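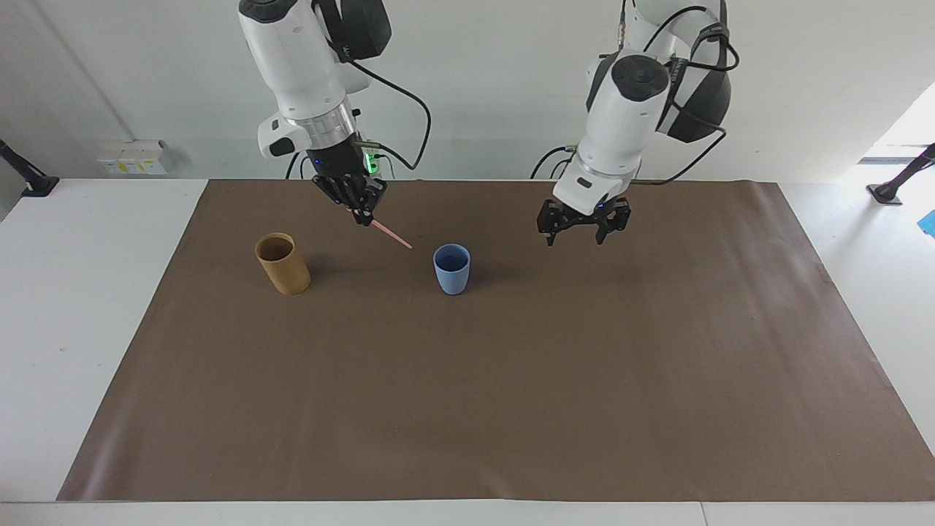 The straw problem

2020-12-30

I spent the quiet week in December teaching a robot to put a straw in a cup. My family asked what I was working on and I told them, and there was a pause, and somebody passed the potatoes.

The setup is two arms hung over a table, a black hand with fingers on one and a plain two-jaw gripper on the other. You drive them from a chair with a pair of controllers, the software (ours is called Brusis, for reasons lost to a meeting) writes down every twitch, and later a model tries to copy you. The goal was 460 good demonstrations. I did 80 on the first day and could not hold a fork properly that evening.

A pink straw is a nasty thing to hold remotely. You can't feel it. Squeeze too little and it swings around in the fingers, squeeze too much and you have a flat straw and a new straw to fetch. And the tan cup is taller than the blue one, so whatever wrist angle I had just gotten comfortable with for blue was wrong for tan. I kept aiming at the gap between them while I made up my mind.

That last habit is going to haunt me. The model copies what you do, including the dithering. After the first training run it carried the straw over, stopped between the cups and hung there for 2 full seconds, thinking it over, exactly like its teacher. I have never felt so seen by a policy checkpoint.

So I threw out the worst of day one and started again with a rule: pick the cup before you pick up the straw, then go. My driving got faster and a bit less pretty. The gripper arm still has nothing to do in this task except stay out of the way — I've worked with people like that, and it does it better.

Next up is Stunano, the version with a lid. I've asked for more straws.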